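**Underage enlistee, credit for service time?**

**panetska_23** wrote:
Working through a muster roll from January, 3446 entries. One sailor enlisted at 15 on an altered baptismal certificate. Discharge is honorable. Does the time count toward benefits, or was the enlistment void from the start? 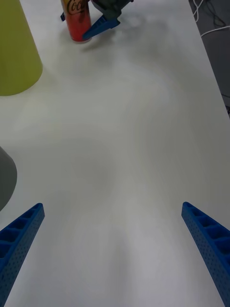 The roll gives his rate and ship but no date of birth. I got the age from a school register.

**Kodent** wrote:
Void. No valid contract under the minimum age, so no creditable service.

**stenden563** wrote:
Disagree with Kodent. A void enlistment normally ends in a release with no character of service. Yours says honorable, so somebody treated it as valid. Check the reason code on the separation paper before you go by age alone.

**panetska_23** wrote:
Code box is blank on my copy. The typed remarks run 3 lines and the last is illegible.
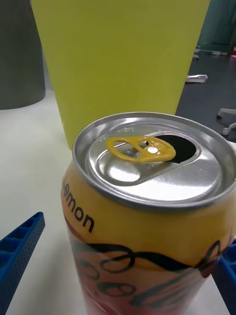
I can request the full personnel file, but the index lists two men with the same surname and initials.

**Kodent** wrote:
Then order both and match on service number. I still say void until the file shows a waiver.

**stenden563** wrote:
Order both, yes. Ask for the pay record too. If he drew mustering-out pay, that supports my reading.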